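Most papers on robot assembly report one number, and it is nearly always the wrong one to lead with. The number is the success rate with the parts set out the same way every time. I have done this myself. Our group at Dronton published a result in that form, and I would not write it up that way again.

The method, which we call Sima, learns from demonstrations recorded through a camera at the wrist. A person guides the arm through a task, and the policy is trained on what the wrist camera saw and how the fingers moved. We used 3000 demonstrations across 18 household fixtures. On the fixed layout it did well. When we let the parts land wherever they landed, success fell to 56 percent.

A reviewer suggested moving that second figure to the appendix. I think it belongs in the abstract.
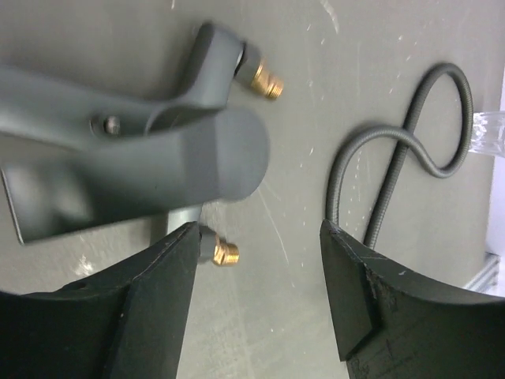
Layout matters most with objects that have both stiff and soft parts. A rigid block has a position and an angle, and once you know them you know where everything on it is. A faucet with a hose is harder. The body lies on its side and its brass threaded ends stick out at angles of their own, one of them right up against the left fingertip, while the hose coils into a loop that crosses over itself. Put the same parts down again and the loop will be different. A benchmark that resets the hose by hand to a marked spot has removed the hard part before the test begins.

The usual defense is that fixed layouts make results easy to compare. That is true, and I don't want to lose it. The Tulex benchmark is popular for good reason: two labs can run it and argue about the same thing. But a comparison between methods is only useful if the ranking holds up outside the test. When we reran three older methods on loose layouts, the one that had been first came in last, at 35 percent.

There is also the matter of cost. Random layouts take more trials to give a stable number, and trials on real hardware are slow. A small lab may not have the arm time. I would accept fewer tasks in return. Four tasks tested properly tell me more than a long table of tasks tested once each from the same starting point.

Grullamix, the simulator many of us use for pretraining, now has a soft-body mode that can scatter hoses and cables before each run. It is imperfect — the cables are too springy — but it costs almost nothing to turn on. Papers that use it should report results with it on and off, next to each other, in the main table.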